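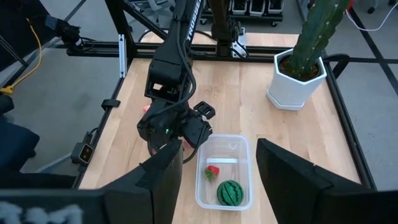
La fraise et la petite pastèque dans leur bac transparent, vues depuis la pince.

Bienvenue dans la galerie du projet Talura ! Je tiens cette page un peu quand j'ai le temps (comprenez : entre deux entraînements), et on m'a demandé de raconter ce qu'on fabrique en ce moment. Alors voilà. On apprend à des bras à ranger des objets à partir de démonstrations, et la question qui m'occupe depuis octobre est toute bête : combien de démonstrations faut-il quand le modèle regarde la table depuis le poignet ?

Les fruits jouets, c'est mon jeu de départ. La fraise est petite, avec ses feuilles vertes sur le dessus, la pastèque est ronde et rayée de zigzags, et ça donne deux prises très différentes à apprendre avec la même politique. Le bord du bac complique joliment les choses : si la pince descend un peu de travers, elle le touche avant le fruit.

Pour la méthode, j'ai enregistré 597 démonstrations en téléopération, puis j'ai entraîné le même réseau sur des paquets de 60, 100 et 300, et enfin sur le tout. Chaque version passe ensuite les mêmes essais, avec les fruits replacés à des endroits tirés au sort.

Avec 60, le bras s'approche bien mais hésite au-dessus du bac, c'est presque touchant à regarder. À 100, la fraise commence à venir. Le vrai saut arrive à 300 — j'ai relancé toute la série pour être sûre ! Entre 300 et 597, la courbe s'aplatit nettement, et Trygve Torvik, qui avait parié là-dessus dès le début, me le rappelle à chaque pause café.

Ce qui coince encore : les fruits collés à la paroi. La pince doit se glisser entre les deux, et nos démonstrations en montrent trop peu. Je prépare donc un petit lot consacré uniquement à ces cas-là, avec des approches inclinées.

Le grand cactus vert dans son pot hexagonal blanc, à droite de la table, revient souvent dans vos messages. Il s'appelle Prolta, et non, il n'est pas dans la liste des objets à saisir — j'y tiens !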